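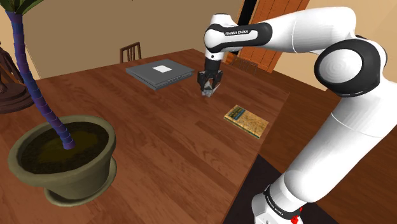 Robot arm over the big wooden table

Clinudstead: Questions I Get a Lot

I'm making Clinudstead, a slow little puzzle game about running a ferry office on a rainy island, and my inbox has started to fill up (lovely!). I answer everything eventually, but these come up so often that I figured I'd put them in one place.

What kind of game is it?

You sell tickets, sort luggage and work out who is lying about where they're going. There's no combat and no timer. If you like reading other people's mail, you'll be fine.

How long does it take to finish?

Most of my playtesters needed two or three evenings. There are 18 chapters, and some of them are tiny. Chapter 11 is one phone call. I love chapter 11 and I'm not cutting it, please stop asking.

Who's working on it?

Just me, at Keogh Games. I do the writing, the art and the code, and I pay a friend for the music.

What engine do you use?

I started in something off the shelf and then moved to Mesum, which is my own scripting layer for dialogue. It's messy, but it lets me change a conversation while the game is running, and that saves me hours. A character can remember up to 360 separate things you've said to them. Most remember five.
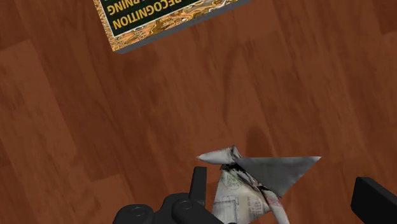 Can I play it with a controller?

Yes! I redid all the menus in the spring so that you never have to drag a fake mouse pointer around with a stick. You can remap every button too. The one thing that still feels clumsy is stamping tickets, and I'm working on it.

What about accessibility?

Text goes up to double size, there's a plain font option, and every sound that matters has a caption. The luggage puzzles used to depend on color and now they use shapes as well. If something is still getting in your way, write to me, even if it seems small.

Will there be translations?

I'd like that so much. The script has 441 scenes and some very bad puns, so it won't be cheap. French and German come first if the game sells okay, and after that I'll go by whatever people request the most.

Is there a demo?

There is, and it covers the first two chapters. Your save carries over to the full game, but only if you haven't renamed the folder (sorry, I know, I'm fixing that one).

Is it connected to Trana?

Sort of. Trana was my first game, which sold just under 1000 copies and taught me never to write my own save system. Both games happen on the same island, and one old sailor shows up in both, but you don't need to have played it.

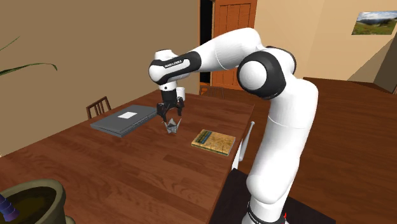

The same arm, reaching across the table

When is it coming out?

I'm aiming for October. I said June before, and then I rewrote the ending, so take that how you like.

Can I stream it or post videos?

Please do! Monetized is fine, and you don't have to ask me first. I'd only say go easy on the last chapter in your titles and thumbnails.

I found a bug. Where do I send it?

Press F8 in the game and it'll pack up your save and a log for you. Email that file to me with a line or two on what you were doing when it broke.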